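Progress report to the Sevside Motoring Heritage Fund
Posted in August by So-yul Bang, project coordinator
Print this page | E-mail this page
Search this site: enter keyword Go

1. Vehicle work

The grant of $3450 was released in two parts. The first part paid for brake and cooling work on the club's 1962 demonstration sedan. All four wheel cylinders were resleeved and the flexible hoses replaced. The radiator was recored by Paselance, who also pressure-tested the heater tap and recommended a new one. The tap has been ordered from Konance and has not arrived.

The engine was run for 20 minutes at fast idle with the bonnet up. Coolant temperature held steady. Oil pressure was at the low end of the maker's range when hot, and will be checked again with a second gauge before the car is driven any distance.

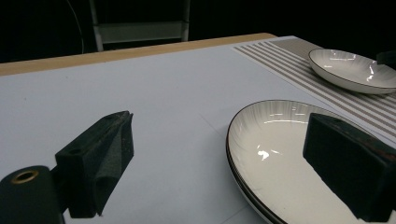

2. Display day

Entries for the spring display closed at 162 vehicles against a site limit of 225. The layout has been redrawn with wider lanes between rows, as the fire service asked for after last year's event. Pre-war cars will be on the sealed area near the gate. Trailers go to the lower paddock – drivers must be unhitched by 8 am.

Yu-na Choo has revised the judging sheet. Marks for originality and condition are now recorded separately, and modified cars are scored on workmanship only. Catering for entrants remains as quoted.

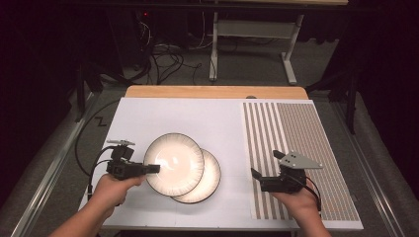
Two white plates on the tabletop board.

3. Items behind schedule

Upholstery has slipped by a month. The trimmer could not match the grey vinyl from the first roll, and a second sample is on its way from Ji. The front bench will stay out of the car until the colour is approved. The rear seat frame has been repaired and painted.

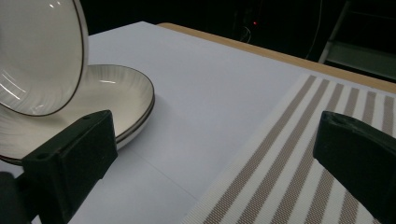 White bowl and oval dishes with dark brown rims.

4. Next period

Fit heater tap, recheck oil pressure, book roadworthy inspection. The second grant payment is requested on receipt of the Paselance invoice, which will be forwarded with the signed job sheet.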